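Keeping Spare Insoles Fresh Until You Need Them

39 shares | 13 comments

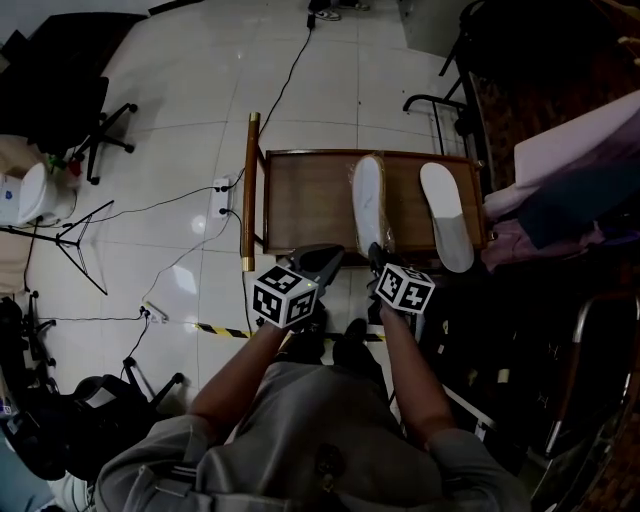 I used to toss my spare insoles in the bottom of the closet and hope for the best, and by September they'd be dusty and bent like old potato chips! Now I wrap each one by itself in clear plastic wrap, and I do it on a low table so I can lay them out lengthwise and take my time.

Let them air out overnight first — a damp insole sealed in plastic will smell worse than it did in the shoe. Pull off a piece a good bit longer than the insole, fold the sides over, and leave a little extra at the toe and heel to tuck under. Wrinkles are fine. Store them flat, and write the size on a bit of tape.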